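I gave up on my gym membership in September, and I've been walking to work ever since. It's nearly 23 minutes door to door if I catch the light by the Grullance building, longer if I stop at Wieser for a roll (I always stop at Wieser for a roll).

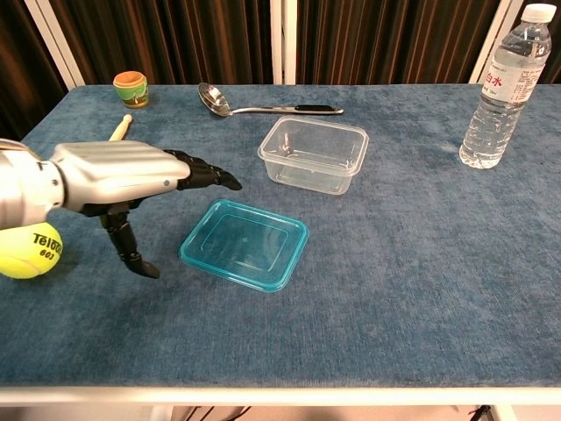

Posted 10th February by the author, filed under Getting Around

So, shoes! My old sneakers gave out after the first month, and I went through 8 pairs at the store before I found some that didn't pinch. The ones I took home are Isettis, a half size up, and I love them even though they squeak on tile. My coworkers hear me coming from the elevator.

The cold has been harder. I bought one of those puffy Ikton vests thinking my arms would be fine, and my arms were not fine. Now I wear it under my big ugly coat and show up sweating, but at least I'm awake!

I've only taken the bus 11 times all winter, mostly for ice. Next month I want to try the long way home, past the reservoir, if they ever clear that path.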